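## Undo, reviewed: a recovery method for two-arm manipulation

Undo's pitch is easy to like. When a two-arm policy gets stuck, it plays its last few motions backward until it reaches a state it recognizes, then tries again. The authors, Lama Semaan and Martim Amaral, report success on almost 100 percent of their bin tasks. I spent a Saturday with the code and came away less excited than the abstract wanted me to be.

Setup is fine. The config files are readable, and the Gauthier baseline ships in the same repo, so you can compare the two without much fuss.

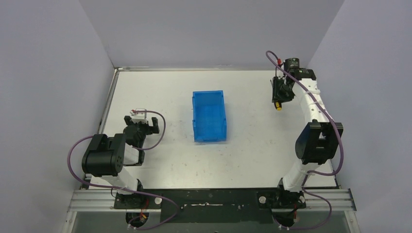
My trouble is with how the number was made. Each task gets 10 trials, and a retry doesn't count against the policy. Let Gauthier retry as often and I'd expect a good part of the gap to close. The paper never runs that test. It's the first one I would have asked for.

Playing motions backward also assumes the world goes back with you. Slide a bin the wrong way with an open gripper and reversing the arm leaves the bin right where you pushed it. The appendix gives this 2 sentences.

The "do I recognize this state" check is the part I'd keep. It's small, it's well commented, and I can see bolting it onto other policies. The threshold was tuned by hand, though, and there's no word on how touchy it is.

**Rating:** 2 out of 5. Worth reading, but wait for a fair baseline before you build on it.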